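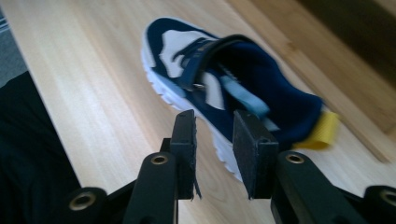
The long way to school in Florkby

By Hertta Rantala

When the bridge at Eskola was closed for repair, the children of Florkby got a new way to school. It is 1,150 meters longer than the old one and it goes beside the river, through a birch wood and behind the dairy. Many parents were angry. I was one of them.

My son was then in second grade. In the first week we left home 20 minutes earlier, and both of us were in a bad mood. He stopped at every puddle. I looked at my phone and pulled him by the sleeve.

Amerley Ofori, who has taught at the school for five years, noticed a change before I did. "They came in with red faces and they sat down," she told me. "Before, I needed half of the first lesson to make them quiet."

She began to ask the class each morning what they had met on the road. A hedgehog, said one. Jarmo Vainio's dog, said almost all of them. Mr. Vainio lives by the dairy and is at his gate at that hour, and he learned the names of the children, even the small ones.

The bridge will open again in July. At the village meeting Heikki Halonen asked if the path could still be plowed next winter, and it was not a popular question, as plowing costs money and Brirkeck pays for it only with great pain.

My son has already decided. He will take the bridge when it rains and the river when it does not. I asked him what about snow. He said he must think about it.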